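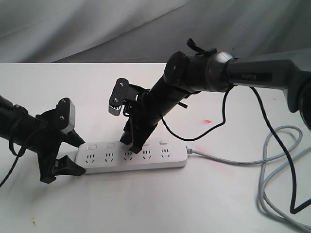 Ehab Alaoui asks that the Kuvora fingertips be rechecked before the comparison with the Flimero set resumes.

Gripper Comparison, Station 9: Inspection Checklist

Arm mounting bolts: Pass.
Jaw alignment, left and right: Pass. Comment: recheck after 252 cycles.
Cable slack at full reach: Conditional. Comment: secure before next run.
Power strip disconnected from wall supply: Pass.
Emergency stop: Pass.

Inspector: Abdelilah Soliman
Form 2717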